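Programs > River blindness > Questions we get asked

Questions about the Jirkent river blindness program

Every time we give a talk or send out a newsletter, wonderful questions come back to us. We've gathered the most common ones on this page, and we keep adding to it. Last revised December 2025.

What is river blindness, exactly?

Its medical name is onchocerciasis. It's caused by a parasitic worm that passes from person to person through the bite of a small black fly, and the fly breeds in fast-moving rivers and streams - hence the everyday name. The adult worms live in lumps under the skin and release huge numbers of tiny larvae. Those larvae cause terrible itching and, when they reach the eye, they can slowly damage it until a person can no longer see.

It usually takes many bites over a long stretch of time for the illness to become serious. A visitor passing through for a weekend is at very low risk. A family that farms beside the river year after year is in a very different position, and those are the families we work with.

Where do you work?

In the Jirkent valley and the side streams that feed it, from the Kokkinos crossing down to the market town of Skurum. The upper part is steep and full of white water (gorgeous, and exactly what black flies love!). Below Skurum the river goes wide and lazy and the flies thin out.

How does the treatment work?

The medicine is called ivermectin, and people take it as tablets. It kills the larvae, which brings real relief from the itching and protects the eyes. It doesn't kill most of the adult worms, though it does slow down their ability to produce more larvae. So the treatment has to be repeated, once or twice a year, until the adult worms die of old age, and they can live for well over a decade.

We know that sounds like a long road. It is! But the method has a terrific track record. Colombia and Ecuador were both verified free of the disease after years of patient, repeated rounds, and we find that endlessly encouraging.

How many people do you reach?

Our first round, in the villages closest to the river, reached 1000 people. The most recent round reached 2000, now that the side streams are included. We're thrilled with that, and we'd still like it to be higher - there are farms above Kokkinos that our teams can only get to on foot, and in a wet year the path closes completely.

Why do you measure people's height?

We love this question because the answer is so simple. The right dose depends on body size, and scales are heavy, fussy things to carry up a valley. A marked pole does the job well. The distributor stands the person against it, reads off the band, and hands over the matching number of tablets. Small children under the lowest mark aren't treated, and neither are pregnant women, mothers in the first week after giving birth, or anyone who is seriously ill.
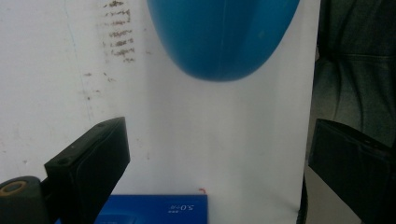
Distributors also ask about travel. In parts of Central Africa there's another parasite, called loiasis or African eye worm, and people who carry a lot of it can react badly to ivermectin. Anyone who has lived in one of those areas is referred to the clinic in Skurum for a blood test before taking anything.

Are there side effects?

Some people get itching, swelling, a fever or achy joints in the days after a dose. Much of this is the body reacting to dying larvae, and it usually passes by itself. People with heavier infections tend to feel it more the first time, and later rounds are often much easier. Every village has a contact person who knows what to look for and when to call the clinic.

Who hands out the tablets?

People chosen by their own villages! We currently have 60 trained distributors, and they're the heart of the whole thing. They know which household has moved, who was away at the last round, and which grandmother will need a second visit and a cup of tea before she agrees. Training takes place every May, ahead of the main round, and is led by our field coordinator, Ghada Boutros. New distributors go out with an experienced one until they're comfortable keeping the register.

Can you get rid of the flies instead?

Fly control has been used in some large programs, mostly by treating rivers to kill the young flies before they hatch. On a river like ours it's difficult and expensive to keep up. What we do encourage is clearing trailing plants from the water near villages, where the young flies cling. Roughly 50 stretches of bank were cleared last season, and several villages turned it into a proper day out with food and music.

How will you know when you can stop?

By testing. Children under ten have their blood checked for signs that they've been exposed, and flies are collected and tested in the lab for the parasite. Our science adviser, Ineke Prins, looks after this side and will happily talk about fly heads for as long as you let her. If both sets of results stay low enough, treatment stops, and then there are several more years of watching to make sure it hasn't come back.

What is Groltusness?

It's our school project - a set of songs, drawings and a short play about the river, the fly and the tablets, put together with teachers in Skurum. Children take it home and perform it for their parents, often at top volume. The songs are free for any school to use, so please write and ask for them.

I'm not a health worker. Can I still help?

Yes, please! We're always looking for people who can translate leaflets, host a talk, or help us enter the paper registers into the database. Tell us what you like doing and how much time you have, and we'll write back with a few ideas.

Related
Life cycle of the black fly
How a distributor plans a round
Groltusness songs for schools
Notes from the Kokkinos crossing
Blood tests at the Skurum clinic: what to expect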